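分类：生活小百科 > 身边的东西 > 少儿阅读

药瓶里的学问

家里多半有一个放药的抽屉，或者一只药箱。打开看看，里面有纸盒、铝箔板，还有各种各样的瓶子。瓶子有白色的，有透明的，也有棕色或橙黄色的。为什么药瓶不都做成一个样子呢？这篇文章就来讲药瓶。看药瓶的时候请大人在旁边，瓶盖由大人来开。

一、瓶身为什么有颜色

光里有一种我们看不见的光，叫紫外线。夏天晒久了皮肤会发红，就和紫外线有关。有些药也怕它，被照久了，里面的成分会慢慢变化，药效就差了。

橙黄色和棕色的瓶子能挡住大部分紫外线，同时又让一部分可见光通过。所以隔着瓶子，人还能大概看出里面剩下多少药。白色不透明的瓶子挡光也很好，不过从外面看不到里面，想知道剩多少，只能打开盖子，或者拿起来掂一掂。

透明的瓶子几乎不挡光。用它装的东西，一般不怕光，或者外面还套着一个纸盒。如果纸盒上写着“遮光保存”，就不要把纸盒扔掉，药吃完之前，瓶子一直放在盒里。

二、做一个小实验

想知道光能不能改变东西的颜色，可以自己试一试。

准备：一张彩色的手工纸（红色或蓝色的效果比较明显），一块硬纸板，一点胶带。

做法：
1. 把手工纸平放在有太阳的窗台上。
2. 用硬纸板盖住一半，四角用胶带粘好。
3. 放上10天，中间不要掀开。
4. 把硬纸板拿掉，比较两边的颜色。

没有被盖住的那一半通常会变浅。如果那几天一直下雨，变化可能不明显，可以再多放些日子。太阳照在纸上，会让颜料慢慢分解，药怕光也是差不多的道理。这个实验只用纸来做，不要拿药来做。

三、瓶盖为什么不好开

有的药瓶盖子，光是拧，怎么也拧不开，只会咔咔响。这种盖子里外有两层。外面一层在转，里面一层没有动。要先用力往下压，让两层咬在一起，再转，里面那层才会跟着走。

这样的盖子是专门为小朋友设计的，名字叫“儿童安全盖”。小孩子的手劲小，也不太会同时做“压”和“转”两个动作，瓶子就不容易被打开。大人用完以后，要把盖子拧到底，没有拧紧的安全盖和普通盖子没有两样。

也有一些盖子要捏住两边再转，还有的要把盖子上的箭头和瓶口的箭头对齐，然后往上推。

安全盖只能让瓶子难开一些，不能保证一定打不开。药还是要放在高处，放在有锁的柜子里更好。

四、瓶子里的小包和棉花

新买的药瓶打开以后，有时能看到一小团棉花。药片在运输的路上会晃来晃去，棉花塞在上面，药片就不容易碰碎。开瓶以后棉花就没有用了，可以扔掉。留着它，反而容易吸潮气。

还有一种小纸包或者小圆筒，里面装的是干燥剂，用来吸走瓶子里的水汽。药片受了潮会变软、粘在一起，有的还会长斑点。干燥剂要一直留在瓶子里，它不是药，也不是糖，不能吃。

五、标签上写了什么

药瓶上的标签字很小，可以请大人一起读。一般能找到这几样：

药的名字。有的药有两个名字，一个是通用名，各个厂家都一样；另一个是商品名，是厂家自己取的。

规格。说的是每一片里有多少有效成分，单位常常是毫克。一毫克很轻，1000毫克才是一克。如果一瓶药里有40片，每片300毫克，把两个数乘起来是12000毫克，也就是12克。

有效期。过了这个日期，药就不要再吃了。

贮藏。常见的写法有“密封”“遮光”“阴凉处”。“阴凉处”指的是不超过20摄氏度的地方，夏天的窗台肯定不合格。

六、药瓶放在哪里好

很多家庭把药放在卫生间或者厨房里，拿起来方便，可是这两个地方又湿又热，对药不好。卧室或客厅里的高柜子比较合适。也不要为了省地方，把几种药倒进同一个瓶子，混在一起以后就很难分清，标签也对不上了。

瓶子平时应该立着放，尤其是装药水的瓶子，倒着放容易漏。桌上的药用完以后马上收回去，不要和零食、糖果摆在一起。有些药片外面包着一层彩色的糖衣，看上去很像糖。

如果在地上或桌上捡到一颗药，不要尝，交给大人。如果有人误吃了药，要立刻告诉大人，带上药瓶去医院，医生看到瓶子就知道吃的是什么。

七、空瓶子和过期的药

过期的药不要倒进水池或马桶，药会跟着水流进河里。有些药店和社区设有回收箱，可以请大人送过去。

装过药的空瓶子，不要拿来装糖果和饮料，家里的弟弟妹妹看到了，会以为药瓶里的东西都可以吃。

想一想，找一找

和大人一起看看家里的药瓶，有几种颜色？哪一个的盖子最难开？标签上有没有“遮光”两个字？写着“遮光”的那一瓶，现在放在什么地方？

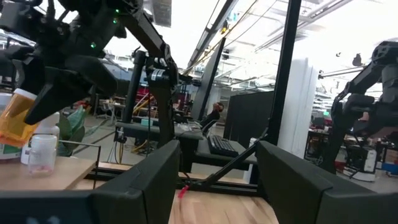 木桌上的几种瓶子：橙黄色半透明的药瓶、白色塑料瓶和透明小罐，瓶身各不相同。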